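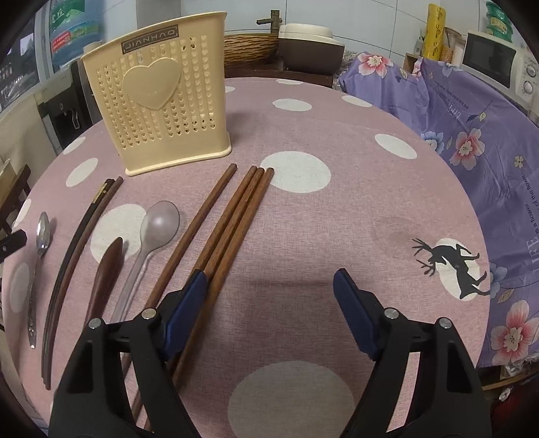 Shared workshop releases free plans for hand-held gripper built to teach kitchen tasks

Andach, the members' workshop, has released the full plans for Trolari, a hand-held two-finger gripper that can be built at home with a 3D printer, a screwdriver and a soldering iron. The parts list comes to £595, including the camera, and the plans are free to download and change.

Trolari is held in one hand and worked with a trigger. The person using it carries out an ordinary job, such as picking up a spoon or putting chopsticks back in their holder, while the camera on the tool records what the fingers do. The recordings are then used to train a robot arm fitted with the same fingers.

The project was started by Tanveer Khokhar, a maintenance fitter who joined Andach to build a robot arm and found that programming it by hand took up all his evenings.

"I could get the arm to go to a point and close on something, but every new object meant starting again," said Mr Khokhar. "With the gripper I do the job myself, over and over, and the arm learns from that. It is slow work but anyone in the house can do it."

The design went through 9 versions before release. Early fingers were solid and too stiff to close neatly round a thin handle. The current ones are open triangular frames which bend a little under load, with a soft pad along the inner face. The pads are glued and can be replaced when they wear. Builders who had trouble with the pivots on the test version should note that the hole has been opened up slightly and the washer is now on the outside.

Much of the recording so far has been done on kitchen tables, using cutlery. Spoons and chopsticks were chosen as the first set of objects. Chopsticks have proved the harder of the two, particularly when several lie close together and only one is wanted.

Members of the workshop have recorded 4,000 short runs to date. Each run covers one item, picked up from the table and either moved or put away. The set will be shared alongside the plans in August, once the files have been checked and any that show faces or post have been taken out.

Michalis Antoniadis, who wrote the software that matches the camera footage to the movement of the fingers, said the recordings were made in people's own homes on purpose.

"We have a clean bench with good light and we could have done the lot there," he said. "But an arm that has only seen a clean bench gets lost on a patterned tablecloth. We asked people to leave the kitchen as it was and just clear enough space to work."

The software runs on an ordinary laptop. It needs a short set-up routine each time the camera is moved, using a printed card supplied as a page in the plans. The card should be printed at full size and stuck to something flat.

Trolari has been tested with one arm only, a six-joint desktop model built by Mr Khokhar. Andach expects the fingers to fit other arms of a similar size, but the mounting plate will need redrawing. The workshop is not selling finished grippers. A small run of printed finger sets has been made for people without a printer – 24 pairs in all – and these can be collected from the workshop or posted at cost.

Two known problems remain. The trigger return spring can slip off its peg if the tool is dropped, and footage taken at night under a single bulb is often too dark to be of use. A fix for the spring is being tried. For the second, the advice for now is to record in daylight or put another lamp on.

An open evening for anyone who wants to try the gripper or bring one they have part built will start at 7pm at Andach. Tools and test objects will be on the benches, and there is no charge. Under-16s are welcome with an adult.

Notes for editors

Andach is a shared workshop run by its members, with areas for wood, metal, electronics and 3D printing.

The plans contain printable part files, a wiring diagram, the parts list and a build guide.

Tanveer Khokhar and Michalis Antoniadis are available for interview. Requests should be made through the Andach workshop desk.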